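Camness puts out the sorting trays again

Monday, October 14, 2019

I stopped by the Camness toy library over the weekend to see what all the fuss was, and I ended up staying way longer than I meant to (my coffee went cold in the car). The sorting table is back! They had it out in June for a couple of Saturdays, then it went into storage while the floor got redone, and people kept asking at the desk when they'd see it again.

It's a pale table with shallow colored trays, and you put the red pieces where the red pieces go. My nephew could do this for an hour, and so could I. 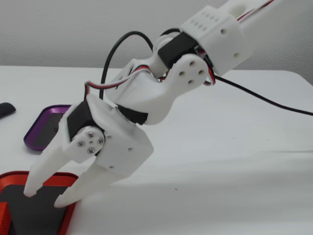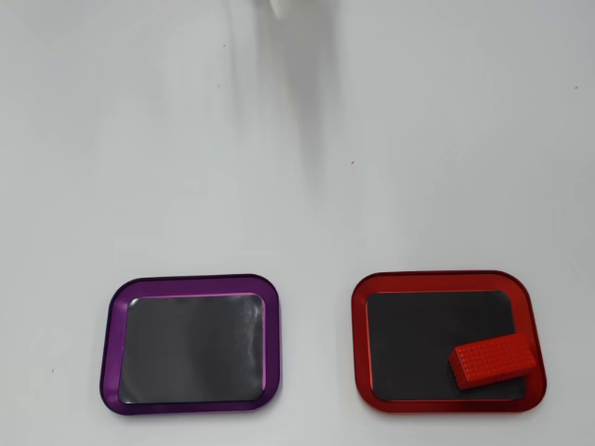
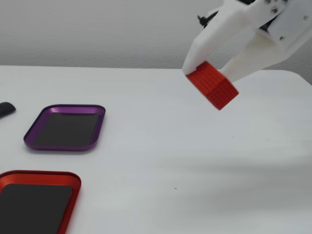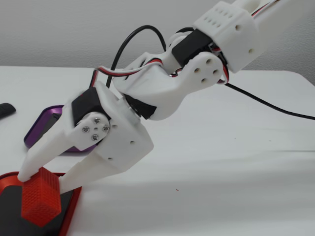
Georges Harb wrote in to say the trays are the best thing the library ever bought, because his twins will put blocks away in a tray when they won't go anywhere near a toy box. He'd like to see a set you can check out and take home, and he asked if the front room could stay open past five in winter.

The take-home part is coming, as it happens. Mayuree Mahawong told me the library got a grant of $520 from the Tanska neighborhood fund, and most of it is going to tray sets in zip bags. There will be 30 of them, and you can keep one for seven days, same as the puzzles. You'll need a library card, but the card is free if you live in Camness or on the Koskela side of the bridge.

I asked which colors, and she laughed and said whatever the supplier has in stock. Fine by me! I do hope they keep the rounded corners, though. We had a cheap square tray at home that caught every sleeve in the house, and it went to the thrift store with no tears shed.

One small request from the desk: please check pockets before you leave. Blocks wander. Ratree Wattanapong found one in her own coat after closing and had to drive it back, so it can happen to anybody.

The table is out during regular hours, in the front room to the left of the picture books. Parking on Hovolano Street is still a mess with the water main work, so come in from the back lot if you can. The take-home sets should be on the shelf once the labels are printed, and I'll post again when I hear they're ready.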